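How Do You Shop for a Robot?

Hi, I'm Gráinne Ní Mhurchú, and my job at Hakatia is making shopping lists. They aren't for milk and eggs. They're for robots!

Lots of kids write to ask me how much a robot costs. That's a hard one, a bit like asking how much a pet costs. Do you mean the puppy, or the puppy plus the food, the bed, the leash and the trips to the vet? Grown-ups call a plan for all that money a budget.

Let's say you have 300 coins to spend on a robot that arranges flowers (what a great job!). If you spend all 300 on the arms, you're stuck. An arm needs fingers to grab with, and we call those a gripper. It needs power. It needs cables, and you would not believe how many cables.

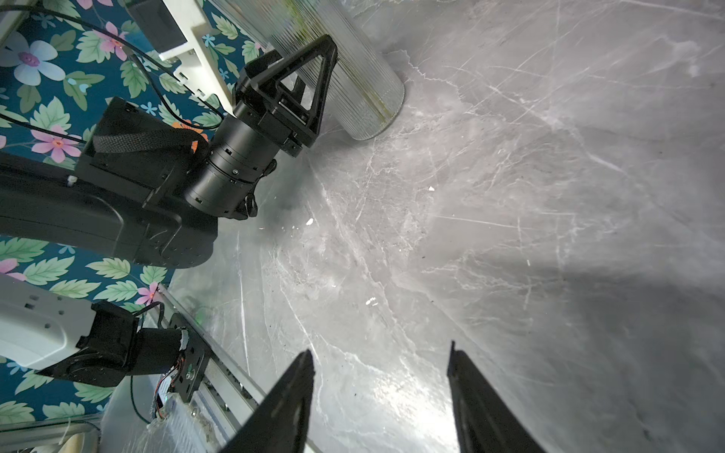

So my first rule is to put 100 coins in a separate jar before you buy anything at all. My friend Bongani Xaba calls it the oops jar. Screws roll under the fridge, a plug is the wrong shape, somebody measures the table wrong (okay, that was me, last August). The oops jar pays for it.

My second rule is to write down the job first and pick the robot after. Who's holding what? How heavy is it? Does it slip? Could one arm manage, or do you need two?
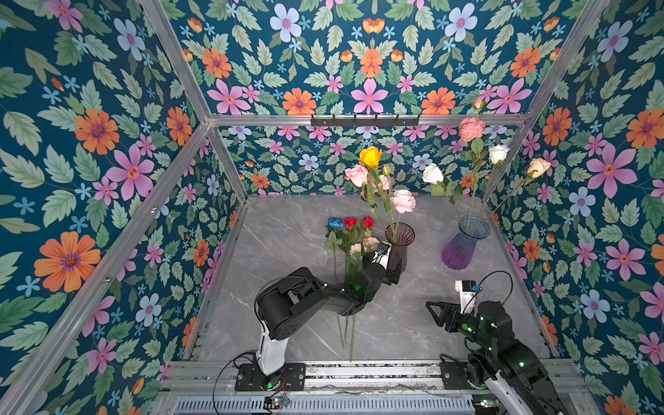 Two arms cost more than one, so I always ask what the second one will be doing. Think about when you pour cereal – one hand on the bowl, one hand on the box. Robots can share out work like that too. One arm can hang on to the vase, like the left one with the dark ribbed vase, and that leaves the other gripper open and free for a rose. You can practice with fake flowers, too, and you only have to buy those once. I put 10 on my list and then added a few more, I couldn't help it.

Now you try! Pick a job you'd love a robot to do, like feeding the cat or sorting socks. Write down everything it would need, right down to the plug. Then show your list to a grown-up and ask them what you forgot. When I do this with Vichien Paisan, he always finds a missing cable.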